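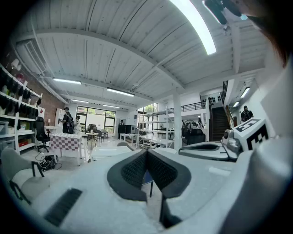 Callville Robotics Club — pre-session safety check
Jan 15, 2019, filled in by Arif Pathirana

Finger pads: OK. Mesh is fine on both, I gave each one a good tug.

Marker cube: OK. I wiped it anyway (fingerprints, mine probably).

Cables on the floor: NOT OK. There's a tangle by the gray chair and I nearly went over it carrying my coffee! Please coil and tape before anyone starts a run.

Hair and lanyards: Tie it back, tuck it in. Yes, every time, even for a quick grab test.

Stairs: Keep them clear, and no backpacks on the bottom step.

Office chair: Push it in against the shelves when you get up — those casters wander.

Battery log: Pack 14 is reading low again. I put it on the charger and left a note for the Catness team, so don't grab it for the Skutimier trials.

Spare screws: Getting short, I'll order more this week.

Recheck needed: cables only. Text me when they're done and I'll come sign off.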